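Rooting Boxwood Cuttings at Home

Boxwood roots slowly but reliably from cuttings, and one healthy shrub can supply a short hedge. Take the cuttings in October, when the new growth has firmed up.

Cut shoots 4 inches long from the outer part of the plant. Strip the leaves from the lower half and make a clean cut just below a leaf joint. Dip the end in rooting powder and tap off the extra.

Fill a tray with equal parts perlite and peat. Push each cutting in 2 inches deep and firm the mix with your fingers. Water well, then let the tray drain.
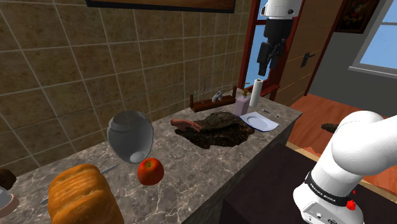
Stone countertop with a loaf of bread, tiled wall behind.

Keep the tray in bright shade, out of wind. The mix should stay damp — never soggy. Mist the leaves on dry days.

After 11 weeks, tug gently on a few stems. If they hold, move each plant to its own pot and grow it on for a year before planting out. Throw away any cutting with black or mushy stems.

Nandi Botha, Wekville
Updated Feb 2, 2022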